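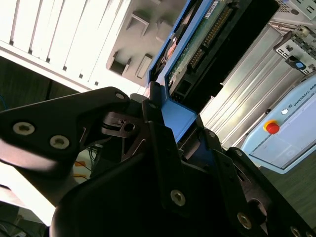
Plitden, April

## 2. Before you order anything

Read this section with a calculator open and the vendor's quote next to it. The quote covers the arm. It rarely covers the work you want the arm to do, and pulling a hard-drive tray out of a desktop tower is a good test of the difference.

> **Note:** "Arm, gripper, controller" is a price for three boxes. A disassembly cell also needs a bench, fixtures, cables, spare fingers and a person who can teach it.
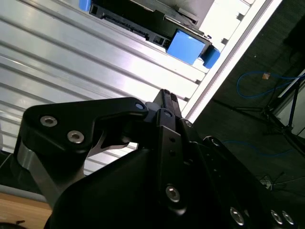

*By Sreekumar Shenoy, Pultent Equipment Guides*

### 2.1 Write down the task

1. Pick one job. "Computer recycling" is a wish. "Remove the drive tray and set it in a bin" is a job.
2. List every computer model that will reach the bench. Trays, latches and side panels differ, and each difference costs teaching time.
3. Time a person doing the same job on 20 units. Use the average, including the stuck ones.
4. Ask the vendor for an uncut video on your own parts. If they send you a highlight reel, ask again.

> **Caution:** Do not accept a cycle time measured on a single tower that was already open and clamped down. Taking off the side panel is labor, and somebody will be paid for it.

### 2.2 Budget the parts the quote leaves out
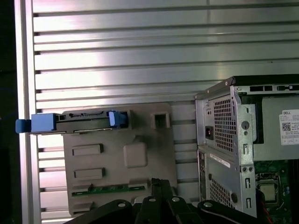
5. Price the holding fixture separately. Trays that slide easily in the hand can drag the whole mount along with them if the mount isn't fixed.
6. Add gripper fingers. Stock fingers are sold as general purpose, and I have yet to meet a pair that suited both a thick handle and a small latch. Allow for 2 sets per gripper, plus the screws.
7. Add a floor plan with cable runs marked. Keep network and power lines out of the walkway. This takes an afternoon on paper and a good deal longer once the cell is bolted down.
8. Put a number on teaching. Nadar quoted us "a few hours" per model. We plan on about 4 days and have never handed any back.

| Line | Usually in the quote? |
|---|---|
| Arm and controller | Yes |
| Gripper | Yes |
| Custom fingers | No |
| Part fixtures | No |
| Risk assessment | No |
| Teaching time | "Included," then billed |

### 2.3 Decide how far the arm goes

Reaching into an open case is where budgets slip. Drive caddies sit close to boards and thin wires, and clearance for the gripper body matters as much as clearance for the fingertips. 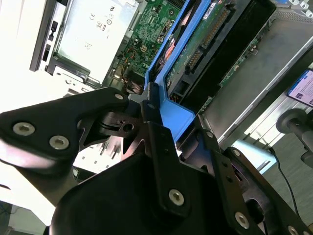
9. Measure the tightest gap in your worst case, then compare it with the gripper's full width when open. The brochure drawing often shows it closed.
10. Leave connectors and small wires to a person in the first year. The Zimico planning sheet lists them as "phase one." Cross that out.
11. Set a stop point before you sign. Ours is 3 months: if the cell can't match the hand-timed average by then, no second cell gets ordered.

> **Caution:** Unplug each computer before it goes on the bench, and keep the emergency stop within reach of whoever is teaching. Neither step is optional on a trial unit.

> **Note:** Leasing lowers the first payment and leaves every "No" in the table where it was. Get the return terms in writing, including who pays for freight.

Go on to Section 3 only when steps 1 through 11 have figures beside them.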